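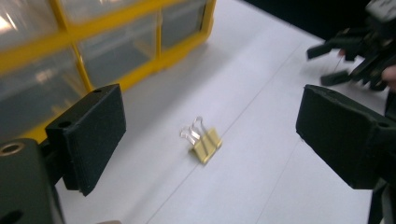
Issue 60, page 4

Madville Robotics Club: Your Questions, Answered (At Some Length)

Every November we get a new crowd of students and a new crowd of parents, and every November the same questions come in, all of them good ones. We have gathered them up and written the answers down properly, so you can read them at the kitchen table with a cup of something warm. If yours isn't here, write to us or just come by and ask. We do love to talk about this stuff, as you are about to find out.

What is the club working on this year?

Our big project is called Rukari, and it is all about picking up small things. Binder clips, bottle caps, bits of ribbon, the kind of odds and ends that live at the bottom of a desk drawer. Students work with hand-held grippers, which you hold and move yourself while the camera on the tool records what the fingers are doing. Later on we use those recordings to teach a robot arm to do the same job. So for the first part of the year your student will be the robot, more or less, and most of them find that very funny for a week and then get quite serious about it.

Why such small objects? Wouldn't a ball or a block be easier?

Oh, much easier, and we do start with blocks! But a binder clip is a wonderful teacher. It has a solid folded part and then two thin wire handles sticking out, and you have to decide which of those you are going to go for and from what direction. If the clip is lying at a diagonal, do you turn your wrist, or do you come in from the side? Students who have never given a second's thought to how they pick up a paper clip will argue about this through the whole snack break. The handles are shiny, too, and shiny wire on a pale table can be hard for a camera to make out, so there is a good lesson in lighting there as well.

What are the black pads on the fingers?

Foam. Each finger ends in a rectangular foam pad, and the pads face each other so that whatever you are picking up gets squeezed between them. They do wear down and they do collect lint, so please have a look at yours before you begin and tell one of us if an edge is starting to peel. Replacement pads are in the supply closet, and putting one on takes a few minutes with a little patience. Please don't use tape to hold an old one together. We know it's tempting.

Does my child need any experience?

Not a bit. We have had students arrive who had already built things in the garage, and students who had never held a screwdriver, and by winter it is hard to guess which was which. The first three meetings are all hands-on practice with no programming at all. After that we go into code slowly, in pairs, with plenty of help going around.

How does a regular meeting go?

We open the doors and let everyone settle, which takes longer than it should. Then there is a short talk (we try to keep it short) on what we are after that evening, and everybody picks a station. A round of practice means opening the fingers wide, coming down on either side of the object, closing gently, lifting, carrying it to the target, and letting go. Then you do it again, starting with the object turned a different way. We ask for variety on purpose: a robot that has only ever seen a clip lying one way will be lost when it meets one lying another.

The last stretch of the evening is for looking back over the recordings together. Please stay for it if you can. Students learn a great deal from watching their own hands hesitate.

How many recordings do you need?

Our goal for the season is 4,000, and we would be happy to reach 2,000 by the winter break. That sounds like an awful lot, we know, but each one is short, and a pair who has found their rhythm can do 105 in an evening without rushing. We would much prefer slow and careful ones to a big pile of fumbled ones. Having said that, please don't throw out your fumbles! Mark them as misses in the log and keep them. They come in handy when we talk about what went wrong.

Is it a competition team?

It can be. Students who want to compete may join the group going to the Durnusura Challenge in the spring, where teams sort a tray of small household things against the clock. Students who would sooner skip the pressure can stay with the project work all year, and plenty do. Nobody is moved from one group to the other without being asked, and you may change your mind up until the entry forms go in.

What should students bring?

A notebook, a water bottle with a lid that closes, and a hair tie if there is long hair. Bracelets and loose sleeves tend to wander into view of the camera and catch on things, so short or snug sleeves are best. Everything else we have here.

May students take a gripper home?

We're sorry, but no. They are shared between a lot of hands, and they need to be set up the same way each time so that one recording can be compared with the next. Students who want to practice at home can get a surprising amount out of a pair of kitchen tongs. Try picking up a coin!

What does it cost?

Dues are $60 for the year, and that covers parts, foam, snacks and the club shirt. Travel to Durnusura is separate, and we send those details home once we know how many are going. If the dues are a difficulty for your family, please send us a note. It stays private, and we have never yet turned a student away over it.

Can parents sit in?

Please do. There are chairs along the wall, and you are welcome to try a station yourself, though we should warn you that the students are strict coaches. Younger brothers and sisters may come too, as long as a grown-up is with them and little fingers stay off the tables while people are recording.

Where do you meet?

In the Magalhães Room, on the lower level, and the side entrance is the one to use, as the front doors are locked in the evening. If you get to the boiler room you have gone one hallway too far, and you should turn around and follow the noise. Parking behind the building is free after school hours.

My student missed the first few meetings. Is it too late?

Come anyway. We pair latecomers with someone who has been here a while, and the picking-up part can be learned in one sitting. The code takes a little more catching up, so we keep printed notes from every session in a binder by the door, and students may copy whatever they need.

When does sign-up open for next season?

Forms are ready now and can be picked up from the Magalhães Room or asked for by mail. Returning students need to fill one out again, even if nothing has changed, and please remember to sign the back as well as the front.

Page last updated June 26, 2024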